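Progress on the Two-Arm Sorting Bench at Rondthorpe

Posted by Naa Quansah in April
14 shares | 9 comments

The purpose of this entry is to record the present condition of the sorting bench at the Rondthorpe shared workshop, and to set out the changes made to it over the winter. Members who read the previous entry will recall that the bench then had a single arm and a habit of stopping part way through a lift. It now has two arms, and the stopping has been traced to the power supply, which has been replaced.

The bench is intended to sort household goods into bins by type. The control program, to which I have given the name Dredeck, was written at home in the evenings and is kept deliberately plain. It holds a list of items, a list of bins and a set of rules for which arm may enter which part of the table. The last of these took the longest to write. Two arms working above one table will meet sooner or later, and in the first week of trials they met 18 times. No damage was done, although one finger pad had to be refitted.

The rule now in force is that only one arm may travel at a time across the middle of the table. The other must wait, fingers open, until the first has reported that it is clear. This makes the bench slow. A full run of 19 items takes almost half an hour, and I do not expect to improve on that before the summer.

The choice of goods for trials was made with some care. The items had to be cheap and awkward in different ways. Rolls with a glossy wrapping reflect the workshop lights and confuse the depth readings. Clear containers are worse, as the program tends to see the contents and to overlook the wall in front of them. I have kept both kinds in the trial set for that reason, and the bins in plain strong colours have been a help in telling one area from another.
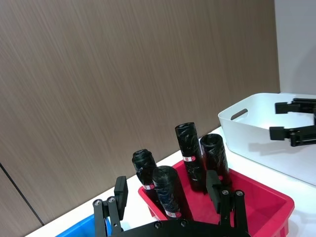
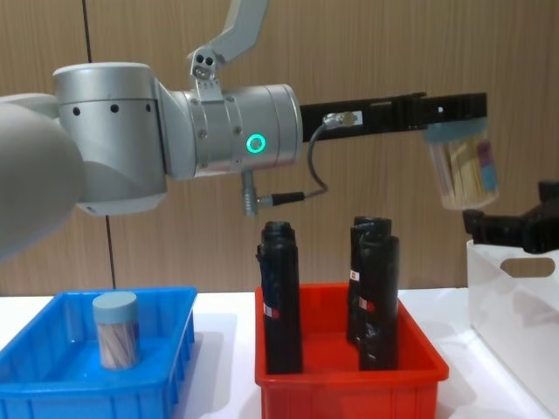

The red bin with the black rolls, seen from the gripper in the first picture and from the front of the table in the second, where an arm has one of the clear containers by its lid.

Lifting by the lid was adopted in place of lifting by the body. The body is smooth and the fingers must open wide to go round it, whereas the lid offers a narrower and more regular edge. The drawback is that the container tends to tilt once it leaves the table, and the program must allow for this when setting it down. Sevine, the small routine that manages release, now lowers the item in nine short steps and pauses after each. I should add that the lids must be pressed firmly home before a run – a point now written on the card beside the switch.

Records have been kept of every attempted grasp from the start of the year. The total stands at 2,737. I shall publish the table of results once I have removed the entries made while the old power supply was in use, as these would give an unfair account of the grippers.

The following work remains to be done. The cable at the wrist needs a better clip, and I have ordered several patterns to try. The finger pads are wearing at the corners and a softer material is under consideration. The waiting position for the idle arm is to be moved further back, so that it keeps well away from the storage box during a placement. The parts list on the Atinga page is out of date and should not be used for ordering until I have corrected it.

Members wishing to use the bench are asked to write to me beforehand and to leave the bins where they find them. Their positions are stored in the program, and a bin moved by even a hand's width will cause the next run to fail.

9 comments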